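Ornley Assistive Manipulation Program
Progress Report to the Flastthorpe Fund: Equipment Planning and Procurement
Reporting period: October to March

1. Purpose of this report

The program is required under the grant agreement to report on equipment planning before the second installment is released. This report covers the work completed in simulation, the present state of the equipment budget, the quotations received, and the decisions on which we ask the Fund's agreement. Research results are covered in the annual technical report and are repeated only where they affect what we propose to buy.

2. Position at the end of March

The grant allows the purchase of one robot arm, a hand, a mounting base, sensing equipment, and the fittings for a practice kitchen in Room 131 of the MacBrayne Building. No capital purchase has been made. The program agreed with the Fund at the outset that orders would wait until the tasks had been tried in simulation, and that condition has now been met for the countertop tasks. It has not been met for the cupboard and drawer tasks, which started in January and are behind schedule by five weeks.

The delay has two causes. The computing allocation was shared with another department through December, and the first set of drawer models had to be rebuilt when the handles proved too coarse for contact testing. Both matters are resolved. The team expects to finish the drawer tasks in May, and no change to the end date of the grant is requested.

3. Work in simulation

The simulation team has built a set of kitchen layouts and a library of 254 objects. Each layout is loaded with a different selection of objects, and the arm is asked to pick up, move, or set down one of them. Nearly 2000 trial runs were recorded in the period. Runs are stored with the layout, the arm position, and the outcome, so that a question about mounting or reach can be answered from the records without repeating the work. 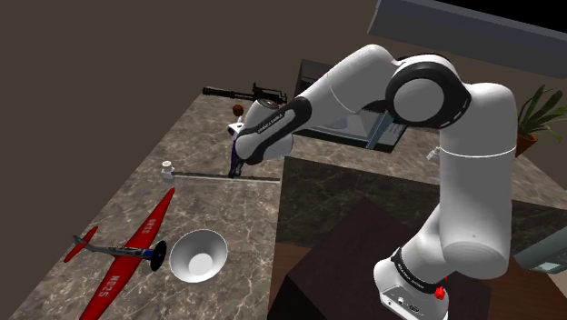 The main equipment question for this period was the mounting base, and the layouts were prepared with that question in mind. A fixed base costs less and is simpler to certify, but it commits the program to one working position in the room. The simulated arm carries Franka Emika lettering, and the budget discussion has been based on an arm of that general size. In layouts where the hand has to work at the far end of a marble counter, with the base standing beside a low cabinet, the position of the elbow matters as much as the reach of the hand, and the overhead cabinet and the microwave must both be allowed for in planning a path. The object selections are deliberately mixed. A deep white bowl, a thin rod lying along the counter, and a toy airplane with long wings call for quite different grasps, and a hand chosen for the bowl alone would be a poor purchase.

From the recorded runs the team has drawn the following findings for procurement.

The two-finger hand is adequate for the countertop tasks. The more expensive multi-finger hand in the original budget gave a small benefit on flat objects and none on bowls.

A fixed base is workable for the counter tasks in most layouts. It is doubtful for the drawer tasks, where the arm may need to stand farther back.

One camera at the wrist is not enough when the hand is close to a large object. A second, fixed camera should be budgeted from the start.

These findings come from simulation and carry the usual limits. Friction, cable drag, and the flex of a real countertop are only partly represented, and the team will repeat a portion of the tasks once the arm is installed.

4. Quotations

Three suppliers were invited to quote for the mounting base and safety equipment, and two replied. Karico offered a fixed base with an option to add a short rail later. The second supplier offered a rail system only, at a higher price and with a longer delivery time. The program prefers the Karico offer, as it leaves the drawer question open without paying for the rail in advance. The quotation is valid through June.

Quotations for the arm itself have been requested through the university purchasing office, which requires a separate comparison for any item of this value. The comparison is in preparation. Delivery times given informally range from eight to fourteen weeks, and the installation plan uses the longer figure.

5. Budget

The program proposes three changes within the approved total. The saving from the simpler hand would be moved to the second camera and to a spare set of fingers. The allowance for room fittings would be increased to cover a stronger counter support, which the building office now requires. The contingency line would be reduced by the same amount - it would remain above the minimum set in the grant agreement.

Staff and computing costs are within plan. Storage costs are slightly over, owing to the volume of recorded runs, and the older records will be moved to cheaper storage in April.

6. Room preparation

Room 131 was cleared in February. The electrical survey is complete and one additional circuit is needed. The floor was found suitable for a fixed base, though a rail would need a further check by the building office. Room 169, across the corridor, has been assigned as the control room - it has a window onto the corridor only, so a video link to the practice kitchen is included in the fittings budget.

7. Decisions requested

The Fund is asked to approve the change from the multi-finger to the two-finger hand, together with the related transfer between budget lines.

The Fund is asked to approve acceptance of the Karico quotation for a fixed base, with the rail option held until the drawer tasks are finished.

The Fund is asked to release the second installment in two parts, the first for the base, safety equipment, and room fittings, and the second on receipt of the completed comparison for the arm.

A revised equipment schedule will be sent with the next report in September.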